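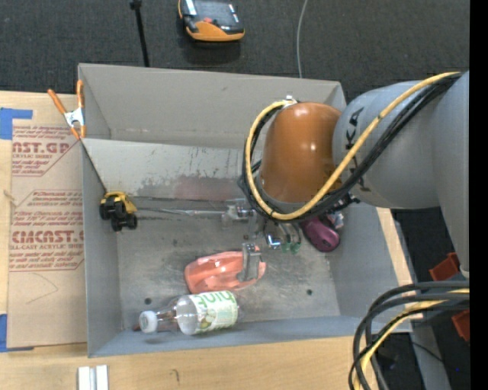
2. Software de percepción y planificación

Informe de avance para Halvorsen, 6 de abril
Responsable: Zaid Ghanem

El nodo de segmentación ya separa objetos en contacto, como una botella transparente tumbada junto a una pieza de plástico translúcido. Los brillos siguen dando huecos en la nube de puntos. Se han etiquetado 1102 imágenes nuevas del contenedor.

El planificador Trokidero descarta los agarres que acercan el brazo a las paredes. De 185 intentos registrados, 30 acabaron en parada por límite de fuerza.

3. Pendiente

Recalibrar la cámara fija, incluir los cables en el modelo de colisión y pasar los registros a Munent antes de pedir el segundo pago.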